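Lining the Shelves: A Conversation With the Trolldale Housing Office

2022-01-24

The Trolldale Housing Office looks after 30 furnished apartments, most of them let to families for six months or less. The office's furnishings manager spoke with us about paper shelf and drawer liners, which were added to the program in December.

"Tenants were asking whether the cupboards had been cleaned," the manager said. "They had been, but old shelves hold stains. A fresh liner settles the question."

The office chose floral patterns after trying plain white in the Starurby building. White showed every mark, the manager said, and tenants found it cold.

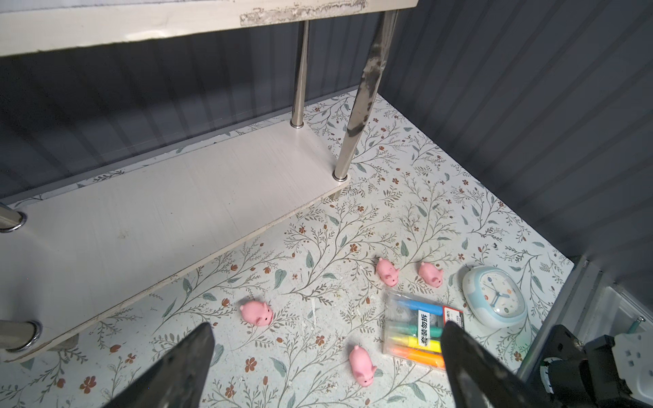 Cost and Fitting

Each apartment takes nearly 20 feet of liner. Staff cut the pieces at the Filten workshop and label them by cupboard.

"We measure twice, and we still get one wrong now and then," the manager said. "Older kitchens are seldom square — the back of a shelf can be narrower than the front."

Liners are replaced when a tenancy ends. Families may bring their own if they prefer, and several have.

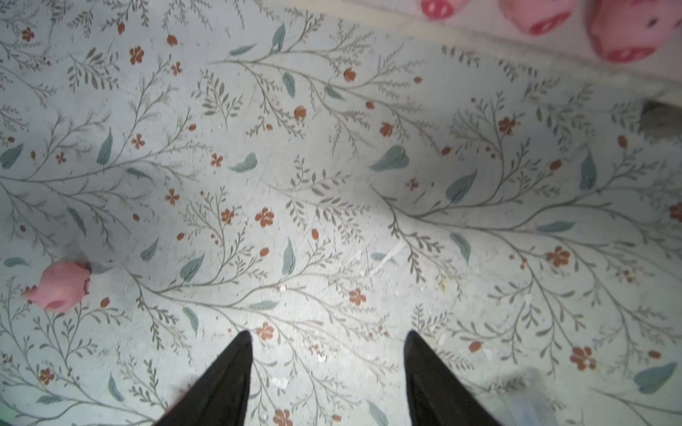
Botanical print with small rust-red flowers and narrow leaves.

The office will review the program after its first year. Requests for a different pattern may be left at the front desk.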